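Chapter 8
Surface Finishes and Joints

8.1 Scope of the chapter

The previous chapter dealt with the strength of sheet materials. A sheet that is strong enough for its load can still fail in service if its surface stains, scratches or lifts at a joint. This chapter covers how finishes are chosen, how they are tested, and how neighboring panels are joined so that the line between them stays flat.

A finish is the outermost layer of a work surface. It may be part of the sheet itself, or it may be applied later as a coating or film. The distinction matters for repair - a finish that runs through the full depth of the sheet can be sanded, while a thin film has to be replaced.

Wear is measured by turning a sample under a weighted abrasive wheel and recording the number of turns at which the layer below first shows. In the Lenska trials, used throughout this chapter, the film-coated samples reached that point at 1,701 turns. The cast samples were stopped at 3,000 turns with no layer exposed. Gloss was read before and after each run, and the mean loss for the coated group was 71 percent.
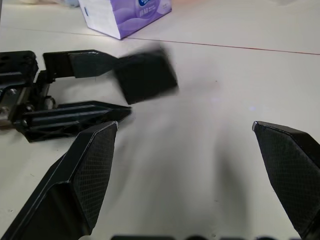 Why is a gap left between two panels when they are installed?

Sheet materials swell and shrink as temperature and humidity change. A narrow gap, filled with a flexible compound, lets each panel move without pushing its neighbor upward.

The width of the gap depends on the length of the panel, the rate at which the material expands, and the range of conditions in the room. Section 8.3 gives the calculation. Section 8.4 applies it to the Parry building, where panels fitted in August were measured again in winter.

Terms used in this chapter: abrasion, cast sheet, expansion rate, filler, film coating, gloss, substrate.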